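Heneo Releases Review of Reality Dating Show "Reunion" Claims, Urges Viewers to Wait for Proof

MORNVILLE, 11th February — Heneo, the independent viewers' newsletter that covers reality dating television, today released its review of the couple claims made around the second season of Hakim, the dating series in which pairs who met online spend their first weeks together in a rented house. The review looks at what was promised about the couples, what has been shown since, and how much of it a fair-minded viewer has reason to believe.

The short version is that very little of it stands up.

Iltum, the production company behind Hakim, has told the press since November that the show has "the strongest record of lasting love on television." Heneo asked for the list of couples behind that line. Iltum sent a two-page fact sheet with no list in it. The fact sheet says that most pairs "remain connected," a phrase that could cover a marriage, a shared phone plan or a birthday text.

Heneo went through 133 public claims about the couples, taken from trailers, cast posts, fan pages and entertainment sites between the first episode and the end of November. Each claim was checked against what the cast had said in their own words, on the show or on their own accounts. Only 20 could be backed up that way. The others leaned on unnamed friends, old vacation photos, or other articles that leaned on the same unnamed friends.

The breakup stories did no better than the love stories. One pair was reported to have split over money, over a former partner, over a move to another state and over a dog, all in the same month. At no point in that month did either of them say they had split. Two weeks later a site that had run three of those stories announced that they were "back together."

"We like the show and we will keep watching it," Heneo said in a statement. "But we are tired of being told that a couple is engaged because a ring-shaped shadow turned up in a video. If Iltum has proof of all this lasting love, it can put it out. We would print it the same day."

What the Review Covers

The review is limited to claims about whether a couple is together, engaged, married or finished. It leaves out gossip about jobs, family fights and looks, and it does not try to guess which couples will last. Heneo did not contact relatives of the cast and did not use private messages, though several were offered.

It also takes a look at the reunion special, which Iltum promoted as the episode where "every question gets answered." By Heneo's count the hosts asked 13 direct questions about whether a pair was still together. Four got a plain yes or no. The rest were met with a commercial break, a hug, or some version of "you'll have to see."

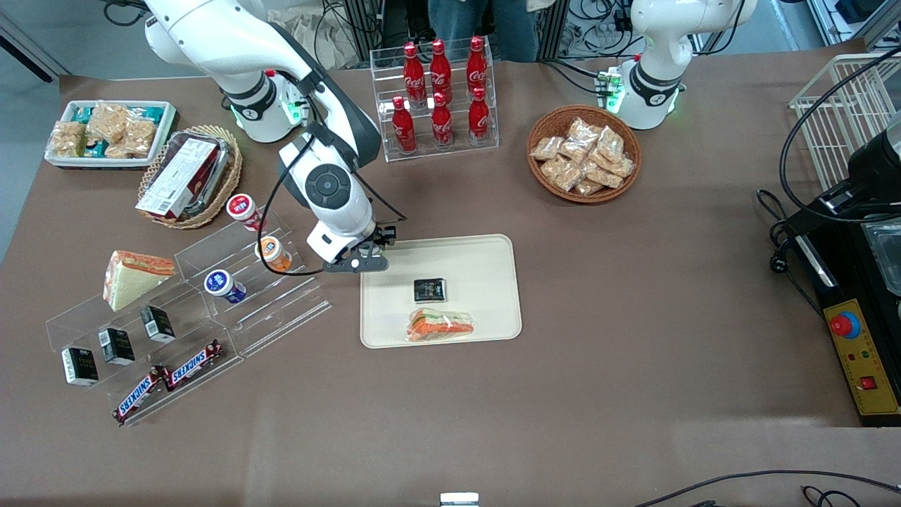

The Follower Problem

Heneo is also doubtful about the fan polls that get passed around as news. The best known of them, which named one pair "America's favorite couple" and was quoted by at least six entertainment pages, drew 1035 votes. It was open for a week, it allowed the same person to vote every day, and it was run from the fan page of the couple that won. Iltum later used the title in an ad for the reunion special without saying where it came from.

There is a simple money reason for keeping things vague, and the review says so. A couple whose status is unclear gets more clicks than one that is plainly together or plainly done. Cast members who earn from paid posts have cause to leave the matter open, and so do the sites that write about them. Heneo does not accuse any one cast member of lying. It does say that a wedding hint posted in the same caption as a discount code should be read with care.

Iltum's reply to the review, sent last week, said that the company "stands by the love stories our fans have embraced" and that some couples are bound by contract not to discuss their status before certain episodes air. Heneo accepts that such contracts exist. It notes that the last episode of the season has already aired, and that Iltum did not say when the contracts run out — or whether they do.

What Heneo Is Asking For

Heneo is asking Iltum for three changes before the third season. The first is a dated status note for every couple, approved by both partners, posted after the reunion special. Partners who would prefer to say nothing could say so, and the note would simply read "no comment." The second is an end to the "strongest record" line until there are numbers behind it. The third is a clear label on any poll used in advertising, with the number of votes and the name of whoever ran it.

Heneo does not expect a quick yes. A similar request after the first season got a thank-you note and a tote bag.

For its own part, the newsletter will stop repeating breakup and engagement stories that have no named source, including in its weekly roundup, where it admits it has run a few. Two past items about Hakim couples have been corrected. A third has been taken down, as no one on staff could work out where it had come from.

Availability

The full review is free to read for newsletter subscribers and will be mailed in print to members in the Mornville area on request. It includes the complete table of claims, the date each one first appeared, and Heneo's finding for each. Readers who can point to a cast member's own public statement on any claim marked "unsupported" are invited to send it in, and the table will be updated when they do.

About Heneo

Heneo is a reader-funded newsletter based in Mornville that covers reality dating shows, their casts and the business around them. It takes no advertising from production companies and has no ties to Iltum or to the makers of Hakim.

Media contact: Heneo Press Desk, Mornville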